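Egocentric demos vs. teleop for cabinet tasks: our numbers

hingebound
Feb 14, 2018
Some of you asked for the write-up, so here's the short form. Task is "take a file box out of a two-door cabinet." We trained one policy on 2,148 teleoperated clips and a second on the same set minus every clip where the operator hesitated for more than 6 seconds. Same network, same head camera, 50 trials each. The trimmed set won by 24 points. I had bet lunch on the opposite.

pallet_jack
Trimmed by whom? If it was the same person who ran the trials, I'd like to sell you a bridge.

hingebound
Trimmed by a script. It looks at wrist speed and has no opinions. Trials were scored by someone at Indlow who didn't know which policy was loaded and didn't much care.

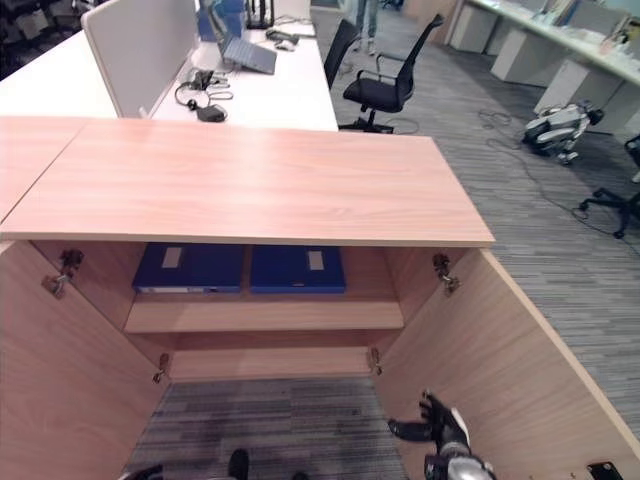

The part I can't explain is where the gain comes from. Door opening barely moved. Nearly all of it is in the reach under the top panel, where the untrimmed policy would park its hands in front of the shelf and think about its life. We checked whether it was just copying the operators' pauses, and I'd say partly.

mm_offset
"Partly" is carrying a lot of boxes there. Did you try keeping the hesitation clips and cutting only the still part? Otherwise you've also thrown out every hard starting pose, and your test poses are probably the easy ones.

hingebound
Test poses were drawn before the trim, so no. But the first half of that is fair and we haven't run it.

pallet_jack
So the result is "delete the bad data." Pristex had a workshop paper on that in June. It had a nicer title.

mm_offset
Different thing, they filtered on task success. Slow clips here mostly succeeded. That's why I'd want the cut-only run before anybody retrains on this.

starkitix_fan
We saw the same parking behavior with the Ağca baseline on drawers. Shorter action history fixed most of it for us, no trimming. What's your history length?

hingebound
Long. Embarrassingly long. Queuing both runs tonight, will post the table in this thread.

pallet_jack
Put the failures in the table too please.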